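Magazine > Features > Shop Money

What I Learned Budgeting for Our First Grippers

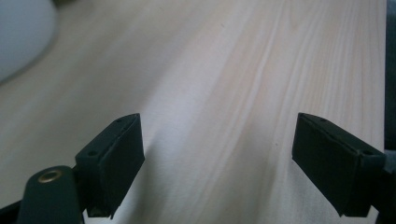 Fingers open over the bench top. Each pad has two small screw holes along its top edge.

I keep the books for a small shop in Lestham that packs and ships craft kits, and until January I had never bought anything with a motor in it fancier than a label printer. Then my boss put a sticky note on my monitor that said "grippers???" and that was my spring gone.

So I did what I always do and opened a spreadsheet. The first column was the price of the gripper itself, and I felt great about it for an entire afternoon. Bolta had quoted us, Bailly had quoted us, the two numbers were close, and I figured I'd be done by lunch the next day (ha!).

Then I called Gilles Aubert. Gilles set up the packing line at Trorari a few years back, and he's the kind of person who answers a money question by asking you five other ones. What are you picking up? How often will you swap the fingers? Who's going to do the swapping? Did the quote include the mount? It did not include the mount. I went back and read the thing properly, and it didn't include the cable or the spare pads either.

The pads are what I'd tell you to look at first. Ours wear out on the inside faces, where they squeeze, and a set costs $44. That sounds like lunch money until you work out how many sets you'll go through. I had put down one spare set for the year. Gilles laughed at me, kindly, and told me to write down seven. I wrote down seven, grumbled about it, and I've already opened the third.

Ask how the pads come off, too! If it's a couple of screws you can reach with an ordinary driver, anybody on the floor can do it between orders. One model we looked at needed the whole hand taken off first, and the sales rep told me it took 40 minutes as if that were good news. I put those minutes into the spreadsheet at our hourly rate and the cheap model stopped being cheap by the second page.

Next came the bench, which I'd left out completely. We had a nice pale wood top and I assumed we'd just use it. We do still use it, and I like it, but the light over it was terrible and the legs had a wobble you only notice when you're trying to set something down in the same spot all day. New lighting, leveling feet and a half day of somebody's time came to $572. I had to go back and ask for that separately, which was an awkward little meeting, so please put a line in for the bench before you send yours up.

A few other things I'd do again. I asked both companies for the price of every replacement part on one sheet, and Bailly sent theirs the same day while Bolta took two weeks, which told me plenty about what ordering a part in a hurry would be like. I also asked to borrow a unit before signing. We got it long enough to try our most annoying items (the felt bags, the tiny jars of glitter) and I found out the jars needed a wider opening than I'd been pricing. That moved us up a size and moved my total up with it, but I'd much rather find that out on a loaner.

And I left money for practice. People need time to fumble with a new tool while no orders are waiting, and I'd budgeted exactly zero hours for it in my first draft. Gilles circled that zero in red pen and mailed it back to me. He mailed it! With a stamp! It's on the wall over my desk, next to the sticky note.

We're still arguing about whether to buy a second set for the back bench. I have a spreadsheet for that too, and the mount is on it.

Recent in Shop Money
Leasing or Buying: A Packing Room Compares
How We Priced a Year of Spare Parts
The Workbench Issue: Lights, Legs and Tops
Reading a Quote Without Losing Your Afternoon

Contact the editors | Copyright 2025 | Back to top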